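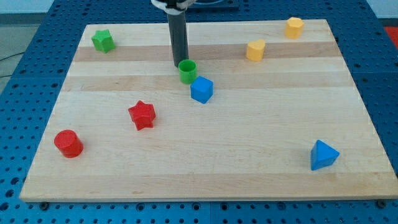

Gikoron Shape Blocks: Progress Report to the Dovgate Fund

Print
E-mail

10th February

Dear friends at Dovgate,

Thank you for your patience with us, and for the kind note you sent after our first letter in July. I promised then that the next report would have less about plans and more about actual blocks, and I'm very happy to say that it does (there are still some plans at the end, I'm afraid, so do put the kettle on).

Where the blocks stand

The set has grown into something we're really proud of. When we wrote to you we had cubes and rings and a great deal of hope. Now there are stars, hearts and many-sided blocks as well, and the colors have settled down to red, green, blue and yellow. The green star and the red star share a board very nicely, and so do the green ring and the blue cube, which tend to end up side by side whenever anyone sets out a board in our workroom, me included.

Altogether we have finished 322 blocks. That is a little ahead of what we told you to expect, and the credit belongs to Saodah Tjoa, who took over the finishing bench in the fall and simply kept going. She has strong feelings about edges. If a star point feels sharp to her thumb, back it goes, and I have learned not to argue even when the box is meant to be leaving that same afternoon.

We talked a long time about the tops. Some of us wanted them as smooth as a dinner plate, and the stars have come out with a bit of grain you can see on the upper face. Cheng-en Tsai took a mixed tray over to the family center at Tambunan and left it with the staff for a while. The word that came back was that small fingers liked the rougher stars and picked them up first, so we have stopped fretting and are leaving the texture alone.

The hearts gave us the most trouble, and I'd like you to know where that part of your money went. Our early hearts were too thin and fell over if someone so much as leaned on the table. We made them thicker, then thicker again, and the yellow heart now stands up by itself, which got a round of applause from everybody in the building, including the man who had come to look at the radiator! I'm sorry to say the first batch of thin ones could not be saved. A few live on my windowsill.

The boards and tables

You may remember that we asked for a small change to the budget so we could buy proper play boards in place of the cardboard trays. I can't thank you enough for saying yes. Four boards are now in use. They are light-colored wood with pale stripes running across, and against the wood the strong colors show up beautifully, even for children who don't see very well. Fikri Setiawan had wanted to paint them white, and we did try white on a scrap piece, but it glared under the ceiling lights and looked grubby by lunchtime.

The boards go on the blue metal tables with the round holes all over the top. Those tables came to us secondhand, and I was not sure about them at first. They looked to me like something for a garage. But the holes make it easy to fix a board where you want it, and the blue margin all the way around the wood gives a clear edge to the play space. One grandmother told Cheng-en that her grandson now says "on the wood" and "off the wood" when he is tidying up, and puts each block in its place accordingly.

We have had one worry, small blocks rolling. A ring laid on its side will travel, and a metal floor-length journey from table to radiator makes a tremendous racket. Stood on end, with the open top facing up, the rings behave themselves. Faizal Hidayat has added a line about this to the card that goes out with each set, together with his little drawing of a ring, and we've had fewer calls about it.

Who has been using them

Since we last wrote, 172 children have had a turn with the blocks, most of them at Tambunan and the others at our own open mornings. I should be truthful and say that this is lower than we had hoped. We lost two open mornings when the heating failed, and we decided it wasn't fair to ask families with babies to sit in their coats. We plan to hold both of them again in the spring.

What I can't put in a table is how long the children stay. We set out a few shapes with plenty of bare wood between them, and they get on with it. Someone puts a cube in front of a ring and goes away to fetch a friend to look at it. Someone else wants the two stars together and then wants them at opposite corners. Ikhsan Yeoh, who runs the open mornings, used to tip out the whole box at once. He now starts with a handful, spread out, and says the room is a good deal calmer and so is he.

Parents have asked whether the colors mean anything, whether stars ought to be one color and hearts another. They don't, and we've kept it that way on purpose. With a star in green and a star in red, a child can sort by shape or by color and be quite right either way, and some very serious conversations have been had over that.

Money

We are within budget overall. Spending on wood for the boards came in under what we had set aside, and spending on the blocks came in over, mostly on account of the hearts. With your agreement we'd like to move the leftover board money across to cover it. Flelance, who supply our storage boxes, have held their price for us until July, and we'd be glad to place that order soon. The full sheet of figures is coming to you separately from Faizal, whose adding up is far better than mine.

What comes next

Between now and July we want to finish the matching picture cards, so that a child can copy a layout onto the board or make up a new one for someone else to copy. Saodah has asked for a better dust hood at the finishing bench, and I think she should have it. We would also like to make the yellow many-sided block a touch larger, as it tends to get passed over when it's at the far side of a board.

Please do come and see us. The kettle is always on, the workroom is warm again, and Ikhsan has said he'll save you a seat at one of the blue tables. If you let us know which morning suits you, we'll make sure there's a board set out.

With our warmest thanks from all of us at Gikoron

Print
E-mail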